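Section 4: Setting Up Your Tolness Desk Planter

Okay, you've unpacked the box and (I hope) kept the little bag of felt pads, so now we get to the fun part! I wrote this section after putting together my own Tolness on a rainy November evening, and Ásdís Mikkelsen went through it afterward and fixed the bits where I got the left and right trays mixed up.

Before you start

You'll need a towel, a small jug, the short cord from the box and a bag of light potting mix. Clear a spot that doesn't get blasted by a heater. Mine is next to the window in the kitchen and it's very happy there.

1. Lay the towel down and set the base on it, feet up. Stick one felt pad on each foot and press for a slow count of 8.

2. Flip the base over and drop in the water tray. The notch goes toward the back. If it rocks, it's in backward (I did this twice).

3. Push the wick through the slot until you feel it touch the tray. Leave the top end loose for now.

Note: The spare wick is part number 992. The thicker one, 201, is for the floor-standing model and won't fit through the slot, so please don't trim it down.

4. Fill the pot halfway with mix, pull the wick up the middle and spread the end out flat. Then add your plant and fill in around it with your fingers. Don't pack it hard!

5. Pour water into the corner spout, slowly, and stop when the float reaches the upper line.

Caution: Keep the cord unplugged until the tray is filled and the outside is wiped down. If you spill near the socket on the base, leave the lamp off overnight.

6. Plug in the lamp and hold the button until it blinks. One blink is the short day, two is the long day. I run herbs on the long one and everything else on the short one.

7. Check the float after a week. Mine dropped by roughly a third, but Skarphéðinn Kragh keeps his in a warm office and tops it up far more often.

Note: Fake flowers are fine in the side cup, which has no drain. Real ones will rot in there, and the smell is something else. I like a bit of yellow on a white desk in the dark months, so go ahead and mix the two.

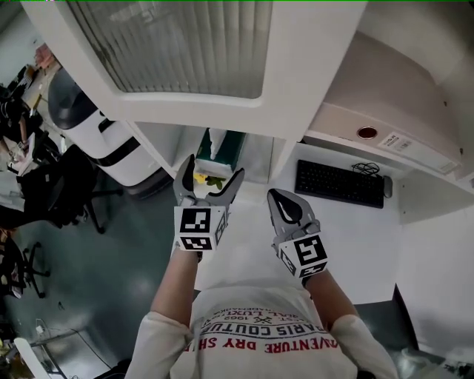
8. Write the date you filled the tray on the sticker under the lid. You'll want it when you get to the cleaning schedule in Section 5.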